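The Fifty Rules

The rules were laminated and screwed to the wall beside the door of Cell 2, and there were 50 of them. She had written eleven. The rest had come from Zaltau, with the arms, in a translation that used the word "persons" where anyone else would have said "people."

Rule 1 was that the gate is closed before the arm is powered. Rule 50 was that any person may stop the line. In between were the ones people argued about.

She came in at six in the morning, in April, with the heating already turned off for the season and the building still cold. The night shift had left the log open on the bench. The last line said: Rule 31 again. Talk to me.

She read back up the page. The night lead had a small, square handwriting and wrote in full sentences. At 2:15 the arm had stopped over a tower from the Terkovport lot and asked for a person. At 2:40 it had done it again, same lot. By five it had stopped nine times, and each time the night lead had walked over, opened the gate, looked in the case, found nothing wrong, closed the gate and sent it on. Nine stops was most of an hour. The quota had been missed.

Rule 31 said that the arm shall not apply force to any part it has not identified. It was one of hers.

She had written it two years before, at the Deton site, after an arm pulled on what it took for a drive bracket and was really a corner of the case that somebody had bent inward. No one was near it. The bracket rule was written the same afternoon, on the back of a delivery note, and by the end of that week the arms at Deton were stopping all day long. So she had added a second sentence. Where a part cannot be identified within three looks, the arm shall withdraw and ask. That helped. Three looks were enough for most things.

The night lead was still there, sitting in the break room with her coat on.

"It's asking about the same thing every time," the night lead said. "The plastic duct. It's been told what a duct is. These ones have the latch in a different place and it won't touch them."

"Then it's right not to touch them."

"I know it's right. I'm telling you it costs us an hour. I want an exception for ducts."

"What would the exception say?"

The night lead had it written down. She took a folded sheet out of her coat. It said that for plastic parts of low value the arm may proceed without identification at reduced force. It was a decent sentence. It was shorter than most of the ones on the wall.

"How does it know it's plastic," she said, "if it hasn't identified it?"

The night lead looked at the sheet for a while and put it back in her coat. "You could have said that on the phone," she said.

They went out to the cell together anyway. The lot stood on its pallets along the wall, office machines from Huamán that had been sent up through Terkovport when the insurance company there changed its computers. There were 289 towers in it, all of them somebody's desk for six or seven years. Some still had stickers on the front with extension numbers.

She did the checks out loud, because Rule 4 said to, and because the night lead was watching and had once written her up for not doing it. Gate closed. Floor clear. Stop button tested, inside and out. Source unplugged, and the plug visible. That last one was Rule 9 and it was the one new people forgot. A tower with no cord in it still had to be turned so that both of you could see there was no cord in it.

Then she powered the arm, set it to a quarter speed and brought the wrist view up on the bench screen.

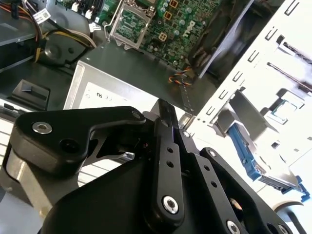
"Walk me through the stop," she said.

"It'll go in, it'll look, it'll back off, it'll look again. After the third one the light comes on."

"And what do you do?"

"Open the gate, look in, don't see anything. Press resume."

"Do you tell it what it was looking at?"

The night lead didn't answer right away. There was a panel on the bench for that, with a list of part names and a box to type in if the name wasn't on the list. It took about as long as filling in a parking form. Rule 32 said that the person who clears a stop shall record the cause of the stop. It was right under 31 on the wall, and it came from Zaltau, and the translation was bad. It said "the reason of halting is to be entered." People took that to mean the log book.

"I wrote it in the log," the night lead said. "Every time. Duct."

"I saw. Nine times."

"I thought that was what it wanted."

"It doesn't read the log."

They both looked at the wall. The night lead went over and read 32 with her finger under the line, the way you'd read something in a contract.

"Halting," she said.

"I should have fixed it when I put mine up. I only checked that they didn't contradict each other."

The day shift was coming in by then, stamping their feet and complaining about the heat. She told them the cell would start late. She got the long ladder out of the way of the gate, which was Rule 12, and found a screwdriver and took the sheet down. It left a clean rectangle on the paint.

At the bench she crossed out 32 in grease pencil and wrote over it. The person who clears a stop tells the arm what the part was, on the panel, before pressing resume. She read it to the night lead, who asked her to take out "the part was" and put "it stopped for," so she did. Then it went to the office to be typed, and because a cell can't run without its rules on the wall (Rule 2), they waited for it.

The night lead could have gone home. She sat on an upturned crate with her coat still on and asked if there was any coffee, and whether the Deton people had the same sheet.

"They have the same sheet."

"Are you going to call them?"

"After this," she said, and went to see what was keeping the office.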